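Section 3: Setting Up the Work Board and Running Your First Block Push

By now you've bolted the Kotby arm down, run the power lead, and heard the three beeps. If you only heard two, go back to Section 2 and check the stop button, because it ships pressed in and I forget this every single time I unbox a new one.

This is my favorite part of the setup. You get to see the arm move things around, and you can't do much harm as long as you take the first run slowly.

What you need for this section

The board
The pegboard base from Section 1
The bag of plastic shape blocks
The push tool (the gray cylinder with the rounded end)
The hex key from the lid of the box

Fitting the board

1. Lay the board on the pegboard and line up its front corners with the fittings. Mine took a bit of wiggling the first time.

2. Press down on each corner in turn. If one corner rocks, lift the board off, turn the fitting on that side a quarter turn and try again. A rocking board will throw off every height reading you take later, so don't skip this one.

3. Wipe the top with a dry cloth. No polish, please! I tried furniture polish on my first board and the blocks slid like hockey pucks for a week.

Fitting the push tool

4. Open the Clarnura control app and choose Park. Wait until the arm stops and the light goes steady.

5. Slide the push tool up into the white bracket, rounded end down, and snug the screw with the hex key. Finger tight plus a little bit is plenty.

CAUTION: Keep one hand on the tool until the screw bites. It's heavier than it looks and it will dent the board (ask me how I know).

6. In the app, go to Tool, then Height, and enter 10. That's in millimeters, and it's a safe starting gap between the tip and the wood. You can bring it lower once you've watched a full pass.

Putting out the blocks

7. Scatter a few blocks on the far half of the board and leave the near half clear. You don't have to be neat. I like a mix of colors and shapes, with a couple of them touching, since that gives the arm something to think about.

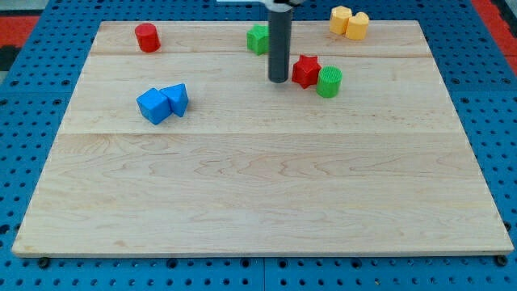

8. Press Learn Blocks. The app takes a few seconds and then shows you a little colored outline for each one. If two neighbors come up as a single blob, nudge them apart with a finger and press it again. Make sure the arm is parked before you reach in.

9. Type a short command. Start with something easy, like "push the red star toward the front." The app knows the plain color and shape names, and you can look up the whole list under Help.

10. Press Go and keep your other hand near the stop button for the first run.

NOTE: The first push is always slow. The arm is set to a quarter of its normal speed until it has finished three runs without a stop, and there's no way to switch that off. I grumbled about it at first – now I kind of like it.

If something goes wrong

Code 742 means the tip touched the board. Press stop, choose Park, and raise the height by 3.

If the arm pushes past a block without touching it, check that the tool is straight in the bracket before you change any settings. A tilted tool is the usual culprit.

If a block tips over, just stand it back up and press Learn Blocks again. The tall cylinder shapes do this more than the others when they're pushed too fast.

Once you're happy with a few pushes in a row, save your settings under a name you'll remember and go on to Section 4, where we'll teach the arm to sort by color.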